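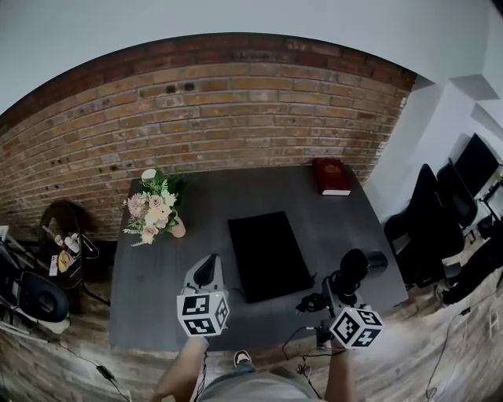
The dark gray table against the brick wall.

Monday

Up before six because the heating pipe was knocking again. I put a towel around it where it touches the bracket and it stopped, so that may be all it ever needed. Coffee, toast, the last of the plum jam. I need to buy jars before the fruit comes in or I'll be hunting for them in the hardware store with everyone else in Gastenau, like last year.

Tried the rye again. The starter has been slow all week. I fed it at noon and at ten yesterday and it had barely moved by bedtime, but this morning it was up over the rubber band and smelled like apples, the way it should. I think the kitchen is just too cold at night now. I moved it to the shelf over the refrigerator, where it stays a little warmer, and I'll leave it there until spring.

The flour is from Solís, the mill out past the bridge. They changed something. The old bag said coarse and it was coarse. The new one says coarse too and it feels like face powder. It takes up less water than before, and my dough was soup until I worked in another handful. I wrote 200 on the inside of the cupboard door, for grams of water to start with, and crossed out the old number. If it's wrong again I'll go back to the supermarket kind, which is dull but always the same.

Mixed it at seven, went out while it rested. Walked down to the post office with the package for my sister. The line was out the door and the woman at the window had a cold and was taking her time with everybody. It cost more than the sweater did. Came home by the canal. They have drained the lower part to fix the wall and it stinks. There were two shopping carts in the mud and a whole row of gulls standing around them. I don't know why I stood there so long looking at it.

The dough was ready when I got back, or ready enough. Rye never looks like much. It doesn't rise into a dome, it cracks a little on top and you have to believe it. I pushed it into the tin with wet hands, smoothed it over with the back of a spoon and let it sit while I answered mail. The insurance people want the same form for the third time. I sent it again with the same staple in the same corner.

Baked it hot to start, then turned it down. I forgot to set the timer and had to guess from the radio, so it went in during the farm report and came out in the middle of a concert. The crust was darker than I like on one side. That oven has always been hotter at the back left, and I know to turn the tin halfway, and I didn't.

Now the hard part is leaving it alone. The card from the Rolow bakery class says 24 hours wrapped in a cloth before you cut it. I have never made it past 5. The one time I cut it warm it stuck to the knife like putty and I had to eat the middle with a spoon. This time it's in the linen cloth in the bread box with the cutting board on top of the lid, and I've told myself tomorrow lunch.

Afternoon was mostly nothing. Washed the bowls before the dough dried on them. Read a chapter of the book about the salt roads and fell asleep in the chair. Called the dentist and got moved to the end of the month. It rained from three until dark and I brought the basil in.

Supper was soup from the freezer, no label, it was lentil. I used crackers with it. I looked at the bread box twice.

Also I should write down that the Flesura yeast in the blue packet is no good anymore. I tested a pinch in warm water with sugar and got two bubbles. Threw out the box.

To do: jars, caraway, light bulb for the stairs, call back about the form. Feed the starter before bed.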